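Flinport shares fall after company cuts sales outlook

2022-02-02

Shares of Flinport fell sharply in early trading after the maker of office and kitchen furniture said that its sales this year will be lower than it promised in November. The stock lost 25 percent in the first hour, then recovered a small part of the loss before noon.

The company now expects sales of $510 million for the full year. In its earlier outlook it did not give one exact figure, but it spoke of "clear growth" over the previous year, and most investors had understood this as a number well above the new one. Flinport also said it will not buy back more of its own shares until summer.

In a letter to shareholders, chief executive Severino Bustamante wrote that demand from customers remains good, but the company cannot deliver on time. Orders from large offices are waiting for metal parts and for packing material, and the cost of sea transport has stayed high for longer than the management had planned.

"We have the orders and we do not have the parts," Bustamante wrote. "I prefer to give a lower number today than to correct it again in three months."

The letter did not say which suppliers are late. On a call with analysts, Bustamante was asked two times about this and answered that talks are still going on, and that he does not want to make them more difficult. He confirmed that the company raised its prices by 8 percent at the start of the year and that so far few customers have canceled because of it. He did not exclude a second increase.

Part of the problem is with the desk line, which Flinport sells mainly to companies that are opening their offices again. Customers in this group usually order everything together and pay only when the full order has arrived. When one part is missing, the whole payment moves to the next quarter. Analysts on the call wanted to know how much money is waiting in this way. The finance team promised to give the figure with the full report.
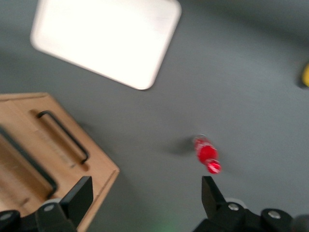

The kitchen business, smaller but more profitable, is in better condition. Sales there grew in the last quarter and the margin was almost without change. Flinport makes most of these products in its own plant and depends less on shipping from abroad. Some investors have asked for years that the company separate the two businesses. Bustamante said again that he sees no reason to do it.

Other companies in the sector also lost value, although much less. Rumer, which makes chairs and shelves, was down in the morning and finished almost flat. Palacios, a chain of home stores that sells Flinport products, fell a little after the news and did not recover. A spokesperson for Palacios said that its stores have enough stock for the spring season and that it does not plan to change its own forecast.

Clokeo moved in the other direction. The company makes software which helps factories to plan their deliveries, and its shares rose during the whole day. It published no news of its own. Traders said that investors expect more manufacturers to spend money on such programs if the delays continue.

Geeta Dubey, who follows consumer companies for a private fund, wrote in a note to clients that the fall in Flinport was larger than the bad news deserved. In her opinion the lost sales are mostly late sales, and a good part of them should come back before the end of the year. She lowered her price target from $61 to $53 and kept her positive rating.

"The question for me is the cash," Dubey wrote. "If customers pay after full delivery and the company pays its suppliers in advance, then each month of delay has a cost. I would like to see the balance sheet before I buy more shares."

She added that the stop in share buybacks is a reasonable step, but that the company should have explained it better. The letter mentioned it in a single sentence near the end, and several investors noticed it only when the call had already started.

Not all analysts are so patient. Two brokers changed their rating on Flinport from buy to hold during the day. Both wrote that it is hard to trust a yearly forecast which was changed after such a short time. One of them also pointed out that the price increase makes the sales figure look stronger than it is, and that the number of products sold will probably go down.

The dividend stays the same for now. Flinport will pay it in the spring as usual, and the board will decide about the next one together with the half-year results. The company said it has no plan to reduce the number of employees, but open positions in the sales department will be filled more slowly than before.

The wider market had a quiet day. The main indexes moved very little, with banks slightly higher and retail companies slightly lower. Trading volume was normal for the season, except in Flinport, where more shares changed hands before noon than on a usual full day.

Flinport will publish its full report, including the cash figures and the results for each business, later this month. Bustamante and the finance team will answer questions from shareholders on the same day.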